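Home Exhibitions Collections Gallery Visit Contact

The Small Kitchen: Countertop Cooking at Bestosness House

Gallery page, updated 15 June 2026

The Small Kitchen is a display on cooking in limited space, presented on the ground floor of Bestosness House. It concerns the countertop oven and the modest wares that accompany it: the plate, the tray, the rack and the covering laid down to protect the table. Such objects are rarely collected. They are bought for a first apartment or a short stay, used daily, and discarded when the household moves to larger quarters.

The display opened in March and occupies the former reading room. It has 26 entries, arranged by task in the order in which a simple meal is prepared, cooked and served. Visitors are asked to begin at the garden door and proceed toward the stairs. Large-print guides are available at the front desk and should be returned there at the end of the visit.

Material for the display was selected from the Kuruc bequest and from items given by residents of the Sornusano district, where many apartments were built without a full kitchen. Tenants in those buildings commonly relied on a single burner and a small oven, and the table on which they cooked was often the table at which they ate. Several of the written recollections received with the gifts refer to the daily business of clearing one in order to use the other.

The pictures on this page relate to the section entitled Plate and Oven. Further sections will be added as the catalog is completed.

1. The table prepared. A pink plate and a small cream-white toaster oven share a brown covering laid over a white tabletop. 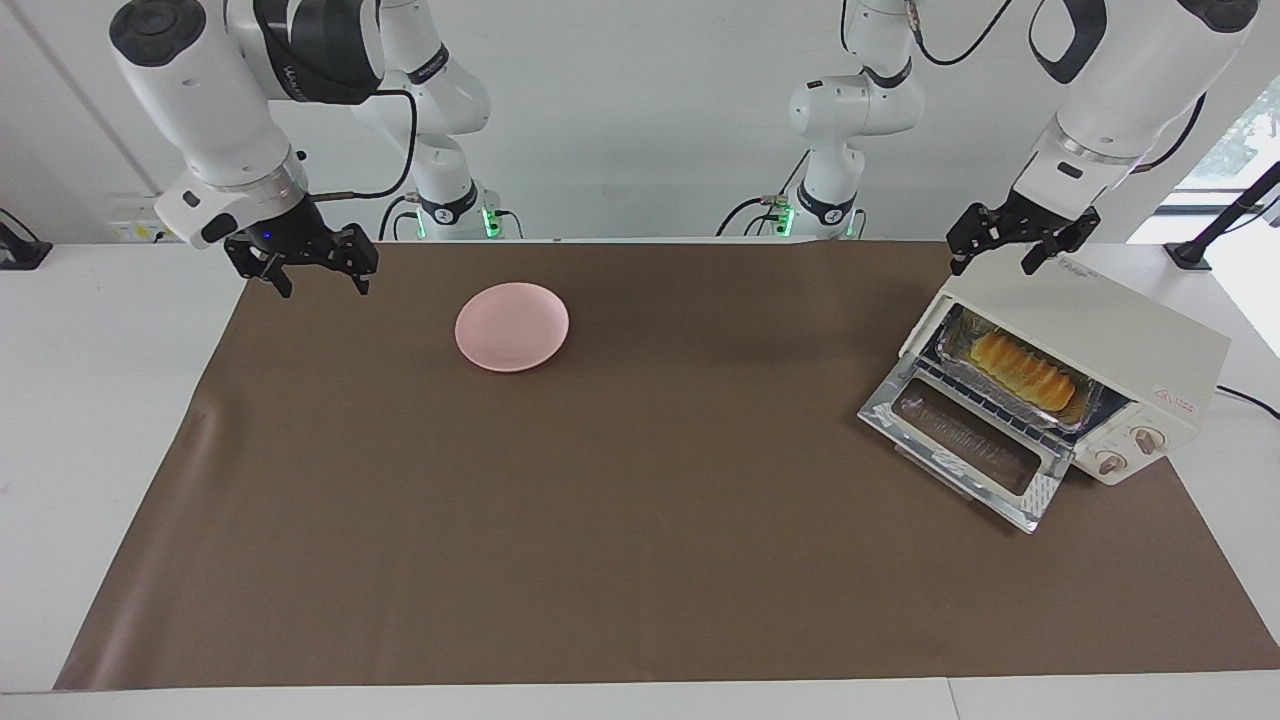
One reader wrote to the gallery that a pale oven of this size had served her family for 12 years in a rented room above a bakery, and that the plates were always warmed on top of it, although the instruction booklet advised against the practice. She asked that the section mention how quickly such an oven heats a room in summer, a point on which, in her words, "everyone in the building agreed and did nothing."

The gallery is grateful for this letter and has placed a copy in the reading file. Summer heat is mentioned in other recollections as well. In two of them the oven was carried to a balcony during the warmest weeks, and in one it was kept there under a cloth until the fall. The advice on warming plates varied considerably from one booklet to another, and visitors should follow the directions supplied with their own appliance.

A note on coverings. Paper, oilcloth and thin matting were all used to protect tables in small apartments. Paper had the advantage that it could be folded up with the crumbs inside it and thrown away. Oilcloth lasted longer but marked easily under a hot dish. The Flunar household guide, a copy of which is held in the study room, devotes six pages to the subject and recommends that any covering extend well beyond the oven on the side where the door opens.

2. Oven and tray. The second picture concerns access to the oven and the space that must be kept free before it.

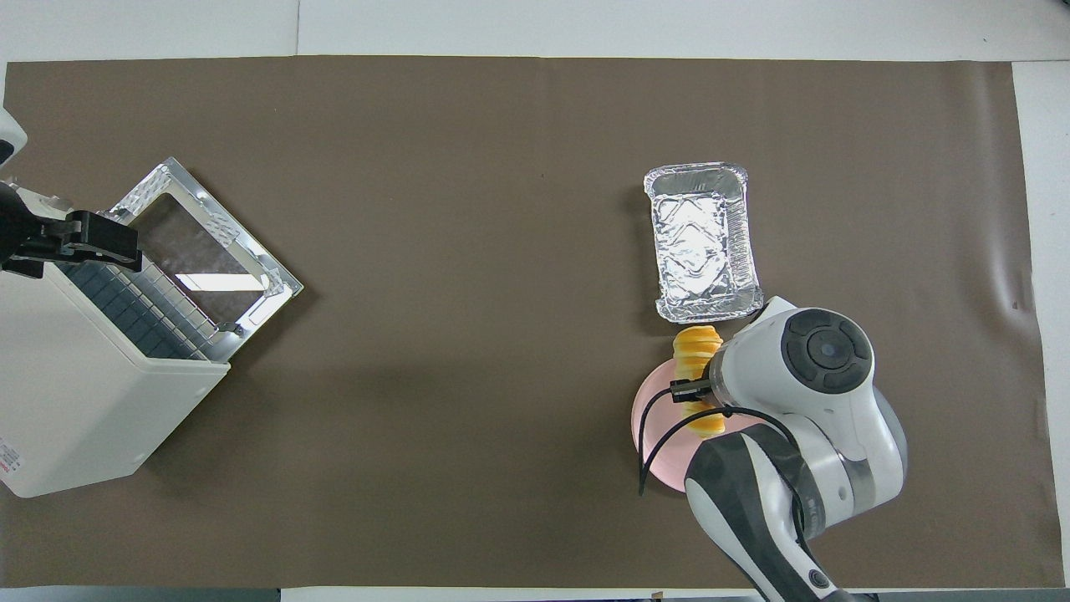
Small ovens require more table than their dimensions suggest. A cook must allow for the body of the appliance, for the door when lowered, and for a place to set down whatever is taken out. With the door fully open, as it is in this view, the glass and its textured metal surround rest on the brown paper, and the foil tray lies a short distance off. Among the household plans in the bequest is one that reserves 20 inches of table for the oven and its door together, with the bread board moved to the windowsill for the duration of cooking.

Foil trays form a short entry of their own in the display. They were sold for single use, but the recollections from Sornusano describe them as being washed, flattened at the corners and stacked behind the oven until they no longer held their shape.

Requests to consult the Flunar guide or the household plans should be made in writing to the study room. Readers are admitted by appointment, and materials may not be removed from the building.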